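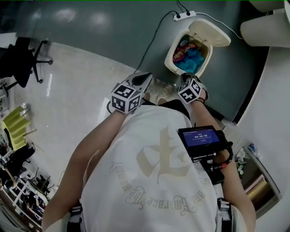

Thinning a small larch wood: what should I leave on the ground?

Print this page | E-mail this page

Question

I look after a little wood on a north-facing bank near Flavenitz, mostly larch with a fringe of birch along the stream. It was planted far too close and then left alone, and we are finally going to thin it. I have marked 148 stems to come out out of 355, which felt like a lot when I was walking round with the paint, but I am told it is quite usual for a first go.

My trouble is the tops and branches. A neighbour says to clear the lot and chip it, and the contractor would be glad to take it away and knock a bit off the bill. My old forestry book says to leave it where it falls. The soil is thin and rather sour, and I do worry about carting the goodness off it. Does it matter much on a small patch, and is there a middle way? I would like to be able to walk through afterwards without breaking an ankle!

Answer 1

Leave it. It rots down. Ours was waist high in places and the wrens loved it.

Answer 2

I had the same worry when I took on my wood, so you have my sympathy — I must have changed my mind every week until the saws arrived.

The thing to keep in mind is that the trunk is mostly plain wood and holds fairly little of what the soil needs. The needles, twigs and bark are much richer for their weight, so on thin, sour ground like yours I would be slow to let them go, even with money off the bill. On a deep lowland soil I would fret a good deal less.

Larch is kind to you here, as it drops its needles in autumn. If you fell in winter, most of that year's needles are already down and will stay in the wood whatever happens to the branches. If you have to fell in summer, try to let the tops lie until the needles have dropped before anybody moves them.

For the middle way, ask your contractor to lay some of the brash on the route the machine will use. It saves the ground from being churned up, which on a wet bank can do more harm than losing a few branches. Then keep one or two paths clear for yourself and leave the rest scattered. I would cut the bigger tops so that they lie flat, and keep everything well out of the stream.

Do check whether you need permission before you start, and ask about any larch disease rules in your area, as those can change what may be moved and when.

Answer 3

Agree with most of the above, but I would not heap it all in rows. We did that at Mudness and the nettles came up along every row and nowhere else. Chipping is fine for the paths if the chips stay in the wood. A thick layer is slow to go, mind.

Comments (3)

Thank you all, this is such a help. I have asked for a winter date and told the contractor the tops are staying.

Does the same go for spruce? Ours keeps its needles, so I suppose there is no good time.

We let ours lie for a season and then took the thick bits for firewood. Very pleased with it.

Related questions

How close to a stream can I plant alder?
Selling small larch poles near Kotent
Wood ash on sour soil: how much is too much?
Is it worth fencing a young wood against deer?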